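Search the build notes Type and press enter

Setting up a two-jaw gripper for cloth (and what to ignore in the kit guide)

Last updated 8/11/18
Reading time: 4 min

The Kirkex guide says its two-jaw gripper will hold "any household fabric" straight from the bag. I doubt whoever wrote that has tried a towel. These are the steps I use for a home build, on an ordinary table in an ordinary room.

1. Skip the foam tips. Fit ridged pads to the inner faces of both jaws. Mine are bright blue, and the color does nothing for grip, whatever the Skoler forum claims.

2. Check the pivot pins before you power anything. Move the linkage by hand. If one side lags, back off the outer pin a quarter turn and try again. Don't oil it yet.

3. Set the closing limit in the software. The guide suggests 4,000 for everything. I start at 1,053 and go up in steps of 22, with the cloth folded the way I plan to use it. A flat sheet needs its own number.

4. Close on the fold, with the tips level. Look for a crease down the middle and cloth bulging over the jaws. If the fold leans to one side, your pads aren't seated evenly, so go back to step 1.
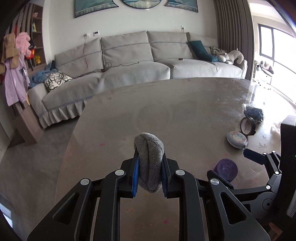

Folded gray cloth held upright between the blue pads.

5. Repeat the grip nine times before you believe it. One good hold proves very little, and the demo clips never show you the second try.

6. Write the limit down next to the name of the cloth. The Arain controller on my build forgets it at every restart, and the October update, which was supposed to fix that, didn't.

I still wouldn't trust this setup with anything that frays.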